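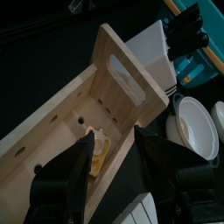

About us

Hello, and thanks for clicking on the page most people skip. I'm Oluwaseun Onyeka, and I run Detham with Seul-gi Yoo. There are 2 of us, plus a part-time bookkeeper, and we try out grippers, arms, cameras and controllers for people who'd like to know what they're buying before they sign for it.

We started in November a few years back, when a packing firm asked me which of two grippers would cope better with small, awkward items. I didn't know! So I rang Seul-gi, who had been building controllers at Loureiro and was ready for a change, and we spent a long weekend finding out. They paid us, we bought a better table, and that was that.

What we do all day

Mostly we pick things up and put them down again. Toy food is our favourite test material – a plastic egg, a banana, a carrot and a lime half are all such different shapes that a gripper which is happy with one can make a right mess of the next. We add boxes and baskets with sides to reach over, because plenty of grippers do well on a bare table and then get stuck the moment there's a wall in the way.

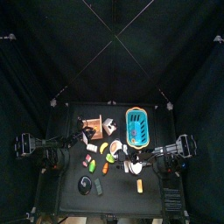 Our longest job so far was the Zerkus comparison, which ran to 1,717 grasps on two sets of fingers. Every one went in the log, including the embarrassing ones. The wider fingers won on round things and lost badly on anything lying flat, and the client ended up buying a set of each. Seul-gi still thinks they should have gone for the narrow ones (we've agreed to stop talking about it at lunch).

Cameras take up more of our time than you'd expect. A view from the wrist is lovely for the last little bit of a grasp, but the fingers block a lot of it, so we like to have a fixed view from the side as well and one looking down over the whole table.

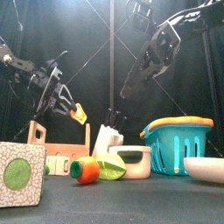
We also look after Jekis, our own bit of software for lining up recordings from different cameras so you can watch the same grasp from each of them. It's plain to look at but it does the job, and clients get a copy with their report.

Working with us

Send us the gripper and a few of the things you want it to hold, and tell us what's been going wrong. Small trials are welcome. We don't take commission from makers and we don't sell hardware, so if the one you've already got is fine, we'll say so.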